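Frequently Asked Questions

I get a lot of the same emails about the Csizmadia play café, so I finally sat down and put my answers in one spot. If yours isn't here, write me anyway. I do read them all (slowly, in July).

So what is this place?

It's a little café with a big play space attached. You drink your coffee while it's still warm, your kid runs a pretend grocery store ten feet away, and everyone goes home in a better mood. I opened it because I had two small kids and a very small apartment, and I wanted somewhere to go on rainy mornings that wasn't the mall.

What ages is it for?

Babies through age 6. I know, I know, your seven-year-old is very gentle. Mine was too! But big kids move fast, and the crawlers are right there on the floor with them. Older brothers and sisters can sit at the café tables with a book or a hot chocolate, and plenty of them do.

Do I have to book?

Right now, yes. We're running smaller sessions than we used to and I can't squeeze in walk-ups, even when I'd love to. Each session is 2 hours. New times go up on the website in the evening once my own kids are in bed, so if you don't see anything in the morning, try again later.

Can I drop my child off and run errands?

No, sorry. A grown-up has to stay the whole time. Grandparents, sitters and aunts are all fine, and you don't need to tell me ahead who's coming.

How do you clean the toys?

This is the big one lately! Anything that's been played with comes off the floor when the session ends. Hard toys get washed in the back sink with plain dish soap, then sprayed and left to air dry. Soft toys go in mesh bags and through the washer, then a long spin in the dryer on low. We keep double sets of nearly everything so one can be out while the other is in the laundry.

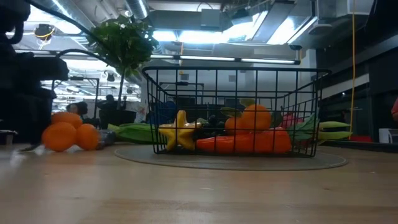 The dress-up clothes are put away for the time being. They take forever to dry and I couldn't keep up. They'll be back, capes and all, and I promise the dragon tail is safe in my hall closet.

If you see something go into a mouth, just hand it to whoever is at the counter. We won't make a face. It happens all day long.

Can we bring our own food?

For babies, bring whatever you need. For everyone else I'd ask that you buy from the café, because that's what pays the rent. We've got toast, fruit cups, muffins, grilled cheese and a soup that changes when I get bored of it. No nuts in anything we make, and please no nuts in your bag either.

Whose coffee do you use?

Prillonico, the darker one. I tried a bunch and kept coming back to it. Decaf is the same brand. We have oat milk but we do run out.

Do you do birthday parties?

Not at the moment. If you had one booked with us for spring, you can have your deposit back or hold it for later, whichever you like. Email me with the date you had and I'll sort it out.

Where do I park?

There's a lot behind the building, and you get in from Retum Street. Please don't use the spaces by the Diltusier store next door, they're strict about it and I've had a few sad phone calls. The number 47 bus stops right across the road, and strollers can come in through the side door where there's no step.

What if my kid gets sick the morning of?

Stay home, get cozy and send me a quick message. I'll move you to another day for free, no questions. I'd much rather do that than have you come in feeling guilty with a runny nose in tow.

Do you sell gift cards?

Yes! They start at $20 and they don't expire. You can pick one up at the counter or I'll mail it.

Last updated June 28, 2020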